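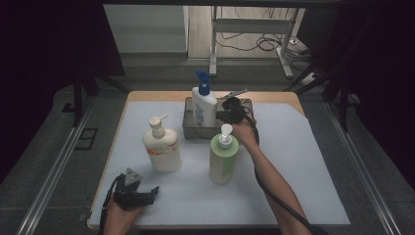 Figueiredo

Walterano hand-held gripper kit: notes on the sample recordings

Version of August 10, 2026

What you get

The sample set Walterano hands out with its two-gripper kit, plus my notes on whether it supports the sales page. I paid for the kit. The vendor had no say in this file.

The set holds 200 recordings of one tabletop job called Jedar: bottles and other containers, a metal tray, a sheet of white paper. Each recording has video from a head-level view and from the grippers.

Claims I would not repeat yet

"Ready for training." The index lists 266 entries for those 200 recordings. Some are duplicates under new names. I asked which ones to drop in May and got a link to the sales page.

"Works on any household object." Jedar is mostly things with a body you can close two fingers on. I would like to see a sock – or a plate.

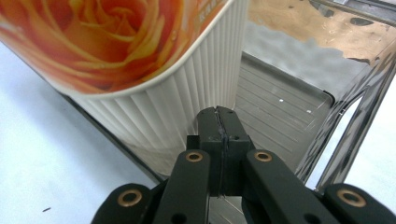

"No cleanup needed." The labels give a start and an end for each move and nothing about failed grasps, so you will be watching video whether you planned to or not. Budget for that.

Wear

The sales page calls the finger pads durable and gives no service life. Check them before every session. Spare pads are sold separately, 2 to a pack.

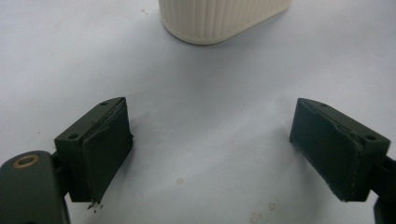

Finger pads, with fraying at the lower tip of the left one.

Known gaps

No force readings. No calibration file for the second gripper. The Vivville loader opens the video but skips the labels without a warning.

License

Research use only, according to the download page. The archive itself contains no license text.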